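Studio visit: Kendard, card team floor
12 Aug 2021

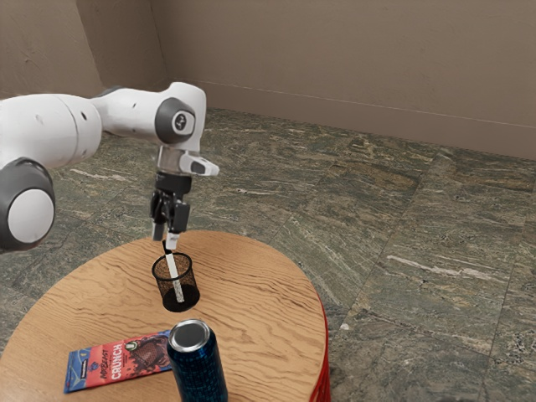 Kendard opened its card team floor to site contributors for one afternoon in May. The visit covered the test build of Cleten, the card editor and the storage for removed content. Questions on release dates were not taken.

Cleten is the second single-player adventure for Amia. The live game has 361 collectible cards. The adventure adds 38, plus boss-only cards that players never own. Lamduan Intarasuk, who leads encounter design, ran the first session from her own desk.

Each boss is a deck list, a hero power and a script. The script decides what the boss plays when two legal moves score the same. In the build we tried, the fourth boss, Boonyarit, starts with 5 armor and swaps hero powers with the player at the start of every third turn. An earlier version swapped decks as well. It was dropped after internal testing because cards that count "cards that started in your deck" gave different results depending on which side had drawn first. The deck swap still exists in the editor under a disabled flag and will not ship.

The editor itself is plain. A card is one row: cost, attack, health, text, tags, effect reference. Card text is not generated from the effect, so the two can disagree. Three of the text bugs on our wiki's list come from this. Jirayu Yimyam, a tools programmer, showed the check that now runs on every save – it compares numbers in the text against numbers in the effect and blocks the save if they differ. It does not catch wrong keywords.

Balance testing is automated first. A new boss is played 1000 times by the scripted opponent against a fixed set of starter decks, and the win rate per deck is logged. Human testing begins only when no starter deck is at zero. We saw the log for Boonyarit but were asked not to publish the rates.

The last stop was removed content. Cut heroes and hero powers keep their internal IDs, and the IDs are never reused. This explains the gaps contributors have found in the data files. Intarasuk confirmed that a gap means a removed entry in every case except the tutorial range, where numbers were reserved and left unused. The tutorial page has been corrected.

Still open from our list: whether swapped hero powers keep their cost reductions – the build did both on different turns, and Yimyam logged it as a bug.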